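2021-07-28, Itwood demo room

Visit from the Misitz group, 6 people. Kanini ran the floor, I kept the log. Slot was moved up by Lizeth the night before, so the spare batteries were only partly charged. Used them anyway.

Setup: two hand-held grippers, marker cube on each, basket and potted flowers on the white table. Log rate left at the default. Free run first, then the basket task with narration from Ye-ji. Visitors asked mostly about cube size and what happens when a sleeve covers one.
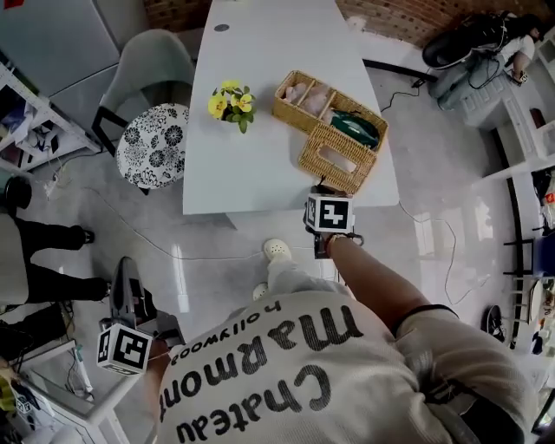
Do both grippers need to be tracked when only one is working?
Both stay tracked. The idle hand goes in the same log, and a gap there makes the whole take fail the sync check.

Consolacion wants the tolerance on that check written down before the Folidham visit in November. Current value is 500 ms, set by Yesenia, source unknown. Try 400 on the old takes and see how many drop out.

To do: relabel chargers, send slides to Misitz, reprint cube sheet at full scale.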